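In Praise of the Telephone That Stays Put

1/30/26

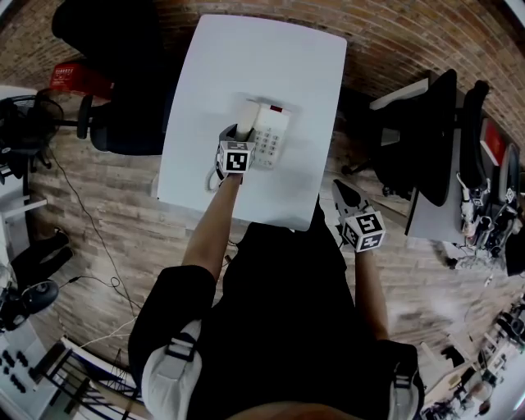
Why would anyone still want a telephone with a cord on it? For me it comes down to knowing where the thing is, and knowing that when I put the handset down the conversation is over.

I have been turning this over since December, when a letter came from Tillman, who supply the line to our house, asking whether we still needed a phone in the hall. It was a perfectly polite letter. It ran to 2 pages and used the word "legacy" rather a lot, and I read it standing beside the very telephone it wanted me to give up, which felt a bit like discussing the dog's future in front of the dog.

Ours is a Prilline, cream coloured, bought when we moved to Murnura, and it has outlasted two kettles, a cooker and most of the stair carpet. It has big buttons that go down properly when you press them. The cord has been stretched by years of people trying to stir a pan while talking, so that it hangs in a long tired loop and catches the umbrella stand. I keep meaning to let it dangle and unwind itself, as my mother used to do with hers, and I keep not doing it.

What I like best is the handset. It was made for a face – one end for the ear, the other for the mouth, and a good thick handle between them that you can tuck under your chin if you have to. A mobile is a flat slab, and after twenty minutes of a chatty cousin my ear is hot and I have somehow muted her with my cheek. And there is a real pleasure in picking up a receiver. You lift it, it has some weight, and you know you have answered. Putting it back is better still, especially after a call from somebody selling loft insulation.

I do understand the other side of it. The line costs money, and last year ours came to £286, which would have bought a decent armchair. Young people don't ring houses any more. When I asked at the library in Trurmont whether they had a directory, I was shown very kindly to local history.

All the same, I think we are too quick to clear these things away. A telephone in a fixed place gives a call some manners. You sit down to it, or at least stand still, and you give the other person your attention because the cord won't let you wander off and empty the dishwasher. My aunt is 71 and lives alone, and she says she can tell within a minute whether I've rung her from the hall or from the bus.

So I have written back to Tillman to say we'll keep it, thank you. I would urge anyone with an old desk phone in a cupboard to get it out, wipe the crumbs from between the buttons and find out whether the socket still works. Ring somebody who likes a long talk, and have a chair ready.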